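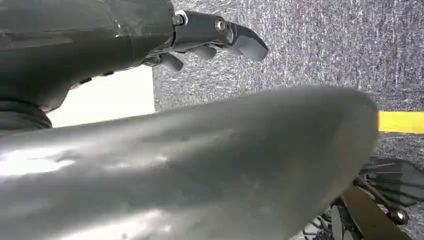

**What does this dataset record?**

Procedural objections raised in open session at Plidport municipal council meetings, together with the item under debate, the ruling from the chair and any vote that followed.

## Plidport Council Procedure Set

Maintainer: Nilton Ayala
Release: 2
Rows: 754

### Source

Rows were transcribed from the signed minutes. Where the minutes were silent on a ruling, the public audio was consulted and the row is flagged `audio`. Closed sessions are excluded. Committee meetings are excluded except where a matter was referred back to full council on the same evening.

### Files

- `objections.csv`: one row per objection
- `items.csv`: agenda items, keyed on `item_id`
- `wards.csv`: ward names before and after the boundary change

### Fields in `objections.csv`

| Field | Type | Notes |
|---|---|---|
| `row_id` | integer | Stable between releases |
| `item_id` | string | Joins to `items.csv` |
| `ward` | string | Ward of the objecting councillor |
| `ground` | string | `order`, `privilege`, `conflict`, `notice`, `other` |
| `ruling` | string | `upheld`, `dismissed`, `withdrawn`, `none` |
| `challenged` | boolean | Ruling appealed to the floor |
| `left_chamber` | boolean | Departure minuted by the clerk |
| `source` | string | `minutes` or `audio` |

### Coding

`ground` follows the wording used by the councillor, even when the chair restated it. An objection made on several grounds takes the first one named. `left_chamber` is true only where the clerk recorded a departure before the next item was called; a councillor who declared a conflict and stepped out is coded false.

The ward formerly called Abera was merged into Flaltell. Rows dated before the merger keep the old name. Use `wards.csv` to map them.

### Known problems

- 30 rows have no `item_id`. The objection was raised during public delegations, which are not numbered.
- Minutes for the July recess meeting were never adopted. Its rows come from the draft.
- Start times before 7:00 p.m. are unreliable in `items.csv`.

### Loading

The Prereck loader reads all three files and applies the ward mapping by default:

```
prereck load ./plidport --map-wards
```

Pass `--no-map-wards` to keep the original names. Corrections should cite the page of the minutes and the `row_id`.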